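Planning the Equipment Budget for August

The review of next term's spending on the Nalunton project is now complete. Jinlong Dong and I compared two offers for replacement gripper fingers. Garrido quoted $1,425 for the full set, with delivery in 30 days. Grerard asked for less but charged separately for cables, and its delivery time was 57 days.

I have recommended the Garrido offer. Table-setting work with cups, plates and cutlery wears the fingers quickly, and a long gap between deliveries would be costly. Eight spare cables will be ordered from Grustitwood under a separate line. The request for a second table has been moved to the following budget.
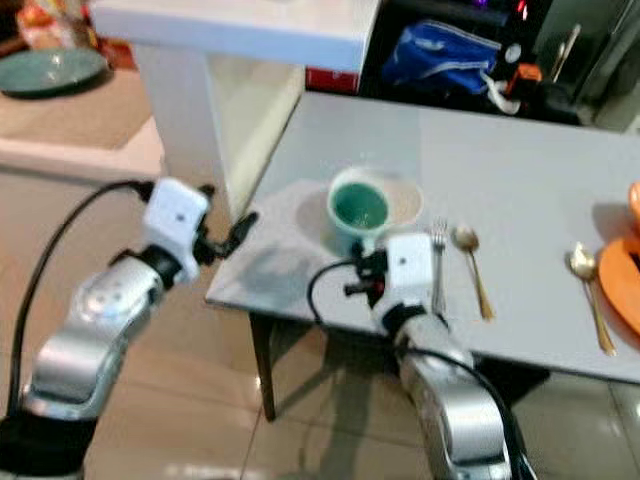
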